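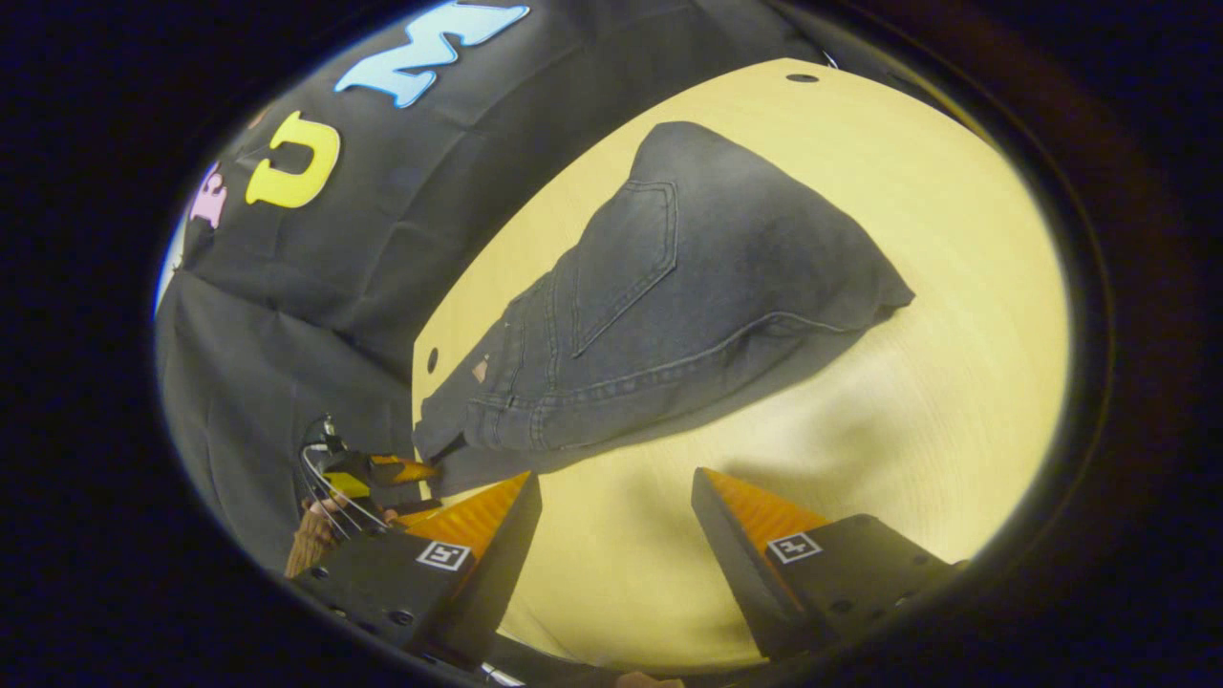 So we finally moved on from towels! If you read my last post you know our club spent most of the fall folding the same blue hand towel over and over, and I was starting to see it when I closed my eyes. Well, we're back from break and it's jeans now, and I have opinions about jeans.

Quick catch-up for anyone new. I'm in the student robotics club at Broltau, and our project this year is teaching an arm to fold laundry. Before the arm gets to try anything, we have to do the job ourselves, holding the grippers in our own hands, so there's something for it to learn from. We need 1,000 good folds by April, all kinds of clothes mixed in. Then comes the Flukbridge meet, where every team gets a pile of laundry they haven't seen before and 20 minutes on the clock. Last year our arm picked up one sock and held it over the edge of the table until time ran out. My mom clapped anyway.

Back to the jeans. A towel is so polite. You pinch two corners, you bring them over, done. Jeans don't even have corners in the normal sense. They have a waistband that's thick and wants to spring back, and then legs that go wherever they feel like going, and the whole thing weighs enough that if you pinch it in the wrong place it just slides out of the fingers. We start every round from a heap (no cheating by laying them out flat first, we voted on that) so step one is always figuring out what you've even got. I've learned to look for a back pocket. The orange stitching shows up really well against the denim, and once you find the pointy end of the pocket you know which way the legs have to go. The pair we've been using most is pretty faded and has a little worn patch near the waistband seam, and I've gotten weirdly fond of that patch as a landmark.

My current method, which may change by next week: get one gripper on a bit of denim near the edge of the table and hold it still, then bring the other one in low along the seam. The orange pads are ridged and they do grip denim better than I expected. What doesn't work is going in from the top. You get one layer of fabric, you lift, and the heap turns inside itself like a burrito. I did that so many times on the first afternoon that I had to go get a snack and come back.

You also can't rush, and I am a rusher. If you jerk the gripper around, that fold gets thrown out, and I lost a whole batch before break because I was trying to finish before my ride came. We go through everything afterward and mark the folds keep or toss, and reading my own row of tosses was humbling (I'm better now! mostly!). The sweet spot seems to be moving the way you'd move if you were a little bit sleepy.

We named the arm Kwan, by the way. There was a long argument and a runoff. The software side is called Cukov, which started as a typo in somebody's folder and stuck, and now it's on the sign-up sheet and everything. As of today we have 200 folds marked keep, and yes I know how far that is from where we need to be, please don't do the math in the comments. Most of those are towels too. Jeans take me so much longer, and my forearms are sore in a place I didn't know could get sore from laundry.

Things I still want to sort out before the next session: whether we count a fold if one leg is sticking out a bit (I say yes, I'm outvoted so far), whether to add a pair in black denim so Cukov doesn't decide all pants are blue, and who keeps setting the table height so low. I'm tall. My back hurts. Please put it up a notch when you leave.

Also if you're local and have old kids' jeans you're getting rid of, we'd love them. Zippers can be broken, we don't care, just wash them first. There's a box by the door of the shop. After jeans we're supposed to do button-up shirts and I'm already dreading the sleeves, so I'll probably have 2 posts' worth of complaining about that. I folded my own laundry last night and caught myself looking for the back pocket on a pillowcase.

Posted January 6, 2025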